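Cudgate: four films in, and still looking for the plot

Posted Monday, April 22, 2019
Reviewed by Luminița Radu

I subscribed to Cudgate in November, after two friends and a man at a bus stop told me it was the only place to see decent Indian films with decent subtitles. The pitch is simple enough. You pay 8 pounds a month, you get a library of 1000 titles, mostly Hindi with a fair bit of Tamil and Telugu, and new releases arrive "while people are still talking about them". I have doubts about that last bit, and I'll come to them.

The number first, as it's on every advert. It may well be 1000 titles, but a good many of those are songs. A three-minute dance number lifted out of a film gets its own page, its own poster and its own star rating. So does a trailer. I searched for heist films one wet Saturday and got 20 results, of which most were clips from the same two films. If you strip all that out you've got a respectable collection with odd holes in it. There are sequels without the first part. There's a comedy from the nineties which is listed twice, once under a spelling I'd never have thought to try.

The subtitles are better than I feared. Somebody has taken care over the jokes, and the songs are translated too, which plenty of services don't bother with. On the older films they drift, though. By the interval of one family drama the mother was weeping half a second ahead of her own lines, and by the wedding it had got so bad that I switched them off and guessed.

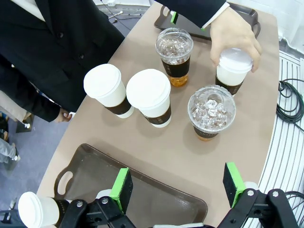
Then there's the matter of new releases. The big Eid film from last year turned up so late that my cousin had already seen it at the pictures, on a plane and on telly at her mother-in-law's. Cudgate's help page says dates depend on "partner agreements", and I'm sure they do, but then don't put a countdown clock on the home page that quietly resets itself. I watched one reach nought twice. The film still isn't there.

Relu Hodoroagă, who runs a small film club with me and is far more patient than I am, thinks I'm being hard on it. His view is that you should treat it as an archive and forget the new stuff. He's been working through the black and white films and says the picture on them is lovely. I tried three on his advice and two of them were, I'll give him that. The third looked as if it had been copied off a tape that somebody kept near a radiator.

I should compare it with the others I've paid for. Netano costs more and has fewer films, but everything on it plays first time and the search understands actors' names. Kosico is cheaper still, with adverts, and they put the adverts in the middle of songs, so I lasted a fortnight. Cudgate sits between the two. It has no adverts -- none during the film, anyway, though you get one for its own yearly plan every time you press pause.

The app itself is plain and mostly works. On my Khumalo set-top box it crashed if I tried to go back more than 25 minutes, and always dropped me at the start again. On the laptop it was fine. It also has a habit of recommending things on the strength of a single viewing. I watched one horror film with the sound down and have been offered haunted mansions ever since.

Leaving is easy, to be fair to them. I cancelled in two clicks, got a polite email and kept my access until the end of the month. I've since rejoined once, for a long courtroom drama that I couldn't find anywhere else, and cancelled again when it finished.

Worth a month if there's something particular you want and you've checked that it's the whole film. I wouldn't take the yearly plan.

Picture: good on newer films, patchy on old
Subtitles: good, with drift
Choice: smaller than it says
Price: fair by the month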